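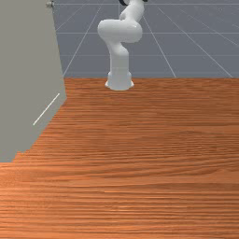

The arm in simulation, folded over its base on the bare tabletop.

Aug 23, 2024

Bench work on Gekance is paused until the mounting plate arrives, so this week went into the sim. The base frame was 58 mm too far forward in the model – a sign error in my offset file. Fixed. I also cut the joint speed limits by half. Two of the 189 stored poses still fail the self-collision check, both at the elbow. Béla Fülöp is rewriting the checker in May's branch.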